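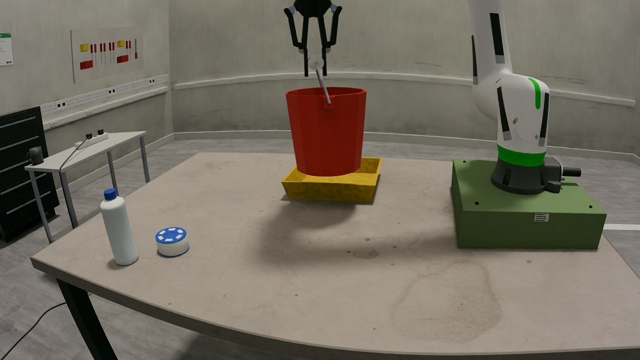
4.2 Rules for the simulated trials

The rules in this section were written after the first period of testing, when we found that two operators could run the same task in the same virtual cell and report different results. The physics was not the source of the difference. Each operator had a private understanding of when a trial begins, what may be touched before it begins, and which end state is accepted. We therefore agreed on a short set of written rules, and all trials reported in Section 5 follow them. The first draft was prepared by Zsófia Csonka and frozen on 2019-08-12. Later changes are listed in the appendix with the reason for each of them.

Rule 1 concerns the scene file. Every trial must load a scene file which is stored under a fixed name and is not edited by hand. The file contains the table, the arm with its base and gripper, the objects which belong to the task, and also the objects which do not belong to it. We insist on the last group. In the early work at Olness the small items standing near the far side of the table were often deleted to make the planning faster, and the success rate was then reported without mentioning this. A bottle which has no role in the task is still an obstacle for the elbow and the wrist, and the perception module has to tell it apart from the objects of interest. If an item is removed, the trial receives a new scene name and may not be pooled with the others.

Rule 2 concerns the random seed. The seed decides the start pose of the movable objects and the direction of the light. It is written to the log before the arm moves. An operator may not look at the start pose and then ask for another one, even when the pose seems very unfavourable. Poses in which two objects intersect each other are rejected automatically by the loader, and the rejection is also logged. Of the 2,048 seeds in the common list, 334 were rejected in this way, mostly with the tray and the bucket as the intersecting pair. The remaining seeds are used in the order of the list.

Rule 3 concerns lifting by a handle. A container with a swinging handle is a difficult case for any rule, as the container can hang from the gripper at an angle and continue to move when the arm has already stopped. We count the lift as completed only when the lowest point of the container is above the highest point of every object under it, and when it has stayed so for 400 simulation steps. The overlap seen from the camera must not be used for this decision. From many viewpoints a hanging bucket covers a part of the tray behind it, and an annotator who works only with images can easily believe that the two are in contact. The contact state is read from the simulator and stored together with the images.

Rule 4 concerns the release. After the fingers open, the gripper has to move away from the object before the final state is evaluated. We had several cases in which a fingertip near the rim was in fact supporting the bucket, and the evaluation script accepted the result. Figure 4 gives the type of state to which this rule applies: the red bucket stands on the table with the paint roller in it, the head of the roller lies across the far rim, and one finger still reaches down near the rim. A state of this kind is recorded as "pending" and it is not permitted to change it into "success" by hand.
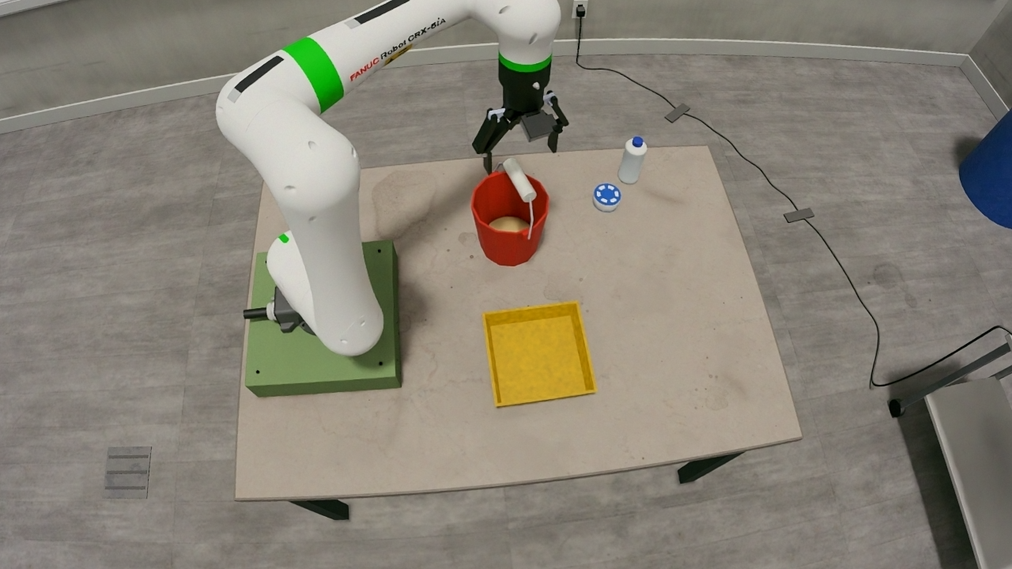
The tools inside a container are treated in Rule 5. If the container holds a loose tool, the log must give the pose of the tool relative to the container, at the start of the trial and at its end. It is not sufficient to write that the tool is "in the bucket". A roller whose head rests on the rim and a roller which lies completely inside are two different situations for the next step of the task, and a policy trained with one of them may fail with the other. The Rácz group proposed to use three classes for this purpose (inside, on the rim, outside). We have kept the continuous pose in the log and derive the classes afterwards, so that the borders between them can be discussed again without repeating the trials.

Rule 6 is about the cameras. At least two viewpoints must be rendered in every trial, and their images must not be mixed in one series without a label. From one side of the table the large pedestal of the arm hides a part of the working area, and from another side the upper link does the same. The order of the files in a folder shall not be taken as the order in time; only the step counter is valid for this.

Rule 7 describes the stopping of a trial. The operator may stop it only for a numerical fault of the simulator, for example when an object passes through the table top. A collision of the arm with a bystander object is not such a fault. It is a result, and the trial is continued until the time limit or until the protective stop of the controller model is triggered.

The rules were tested with the Gameck scene set, for which each of two operators made 400 trials without contact with each other. The disagreements which remained were almost all connected with Rule 4, in particular with the distance that the gripper must reach before the evaluation. The first version said only "clear of the object". The present version gives the distance as one finger length, measured from the nearest fingertip. We are aware that this value is suitable for our gripper with its long narrow tips and would need to be chosen again for a suction tool.

One question was left open. At Starthorpe the stains and specks of the table texture are changed between trials, while in our scenes they are fixed by the scene file. Both practices have their merits, and we ask authors who use the rules to state which one they have followed.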